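Ticket 162: Greifer schließt nicht symmetrisch, Decke rutscht beim Zupfen raus
Projekt: Jindero (Heimbau, mobiler Arm)
Status: in Arbeit
Priorität: mittel
Komponenten: Greifer, Handgelenkkamera, Firmware Vulari

Problem
Arm fährt ans Bett, soll Deckenkante packen und hochziehen. Finger schließen, Decke kommt ein Stück mit, dann weg. Log meldet trotzdem "grip ok". Passiert nicht immer. Mit Handtuch auf dem Werktisch kein Problem, auch mit Kissenbezug nicht.

Aufbau
Arm auf Rollbasis, Servos von Kanaujia, Controller mit Vulari-Firmware, Finger selbst gemacht. Netzteil aus der Werkstatt Cosudow. Am Kabelbaum seit September nichts geändert.

Sonntag, 10:20
Nullpunkt neu gesetzt. Offen-Stellung steht bei 2.200, geschlossen bei 1.372. Werte bleiben nach Neustart drin, also kein Speicherproblem wie beim alten Ticket.

10:45
Trockenlauf ohne Stoff, 3 Durchgänge. Rechter Finger kommt früher an als linker. Nicht viel, aber man hörts auch. Linker Servo brummt kurz nach.

11:10
Servos getauscht, links gegen rechts. Verzögerung bleibt links. Also Servo raus aus der Liste, eher Hebel oder Lager. Servos wieder zurückgebaut.

11:35
Hebel links ausgebaut. Schraube am Drehpunkt war zu fest angezogen, Unterlegscheibe fehlt. Scheibe rein, Schraube gelöst, Sicherungslack drauf. Läuft jetzt leichter. Trockenlauf wiederholt, Finger kommen fast gleichzeitig an. Reicht mir so.

12:05
Wieder ans Bett. Erster Versuch ok, zweiter rutscht. Beim zweiten stand die Basis schräger zur Kante. Stromwert beim Schließen ist in beiden Fällen praktisch gleich, deshalb merkt die Software den Unterschied nich. Die Schwelle für "grip ok" prüft nur Strom und sonst nix. Müsste mit Kamera gegengeprüft werden.

12:30
Schwelle testweise hochgesetzt. Ergebnis: Finger drücken länger, Servo wird warm, Decke rutscht genauso. Zurück auf alten Wert. Config ist im Ordner Jindero, alte Version nicht löschen bitte.

12:50
Kamerabild bei offenem Greifer gezogen, zum Vergleich für die Kantenerkennung. Belichtung auf fest, Weißabgleich auch fest, sonst driftet die Deckenfarbe und die Maske zerfällt.

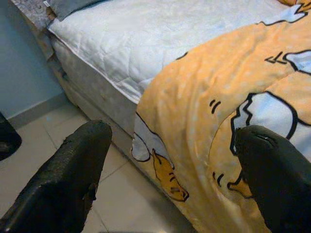 Handgelenkkamera, Greifer offen vor der Bettseite. Spitze links ausgefranst.

13:05
Mit der Spitze links greife ich nicht weiter, die Kante ist hin. Rechte hat oben nur einen hellen Strich, bleibt vorerst drauf. Neue Spitze wird gegossen, weichere Mischung als bisher. Form liegt noch in der Cosudow im Regal.

Kantenerkennung: die schwarzen Linien vom Deckenmuster werden teils als Deckenrand genommen. Filter auf Orange hilft, frisst aber die weißen Figuren raus, dann hat die Maske Löcher. Löcher schliessen vor der Konturensuche, dann nochmal.

Offen
- linke Spitze gießen und tauschen
- Griffprüfung: Strom plus Bildvergleich nach dem Anheben
- Anfahrwinkel der Basis begrenzen, Wert fehlt noch
- Maske mit gefüllten Löchern testen
- Unterlegscheibe rechts auch kontrolieren

Nachtrag 18:40
Rechts ist die Scheibe drin. Maske mit gefüllten Löchern sieht besser aus, Deckenkante wird am Stück gefunden. Griffprüfung noch nicht angefasst. Ticket bleibt offen bis die neue Spitze montiert ist.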